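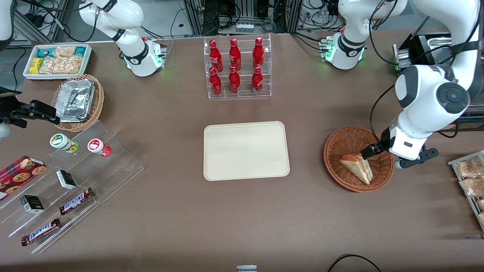
Customers had been asking for a snack table for two years, Benavides said, and the lunch counter in Brondelen now has one. A sandwich in a wicker basket, wrapped bars and crackers or cookies on a white tray, cookies by the box. Drinks too.

It opened in March, next to the old ticket hall – doors at 7 a.m., closed by 3. Duvitz, the catering firm behind it, says it sold more than 200 sandwiches in the first week and wants to get to 2,000 a month by summer. Triangles only for now. Rolls may come later, the firm said, if the bread supplier can deliver before six.

Prices not posted yet when we stopped by. Regulars were mostly asking about the cookies, and wether the baskets get refilled after the noon rush. They do, once, at 1.

A second table is planned for Baleo, wich has a bigger hall and no lunch place of its own. The lease there costs 4,000 a year – still unsigned as of this morning.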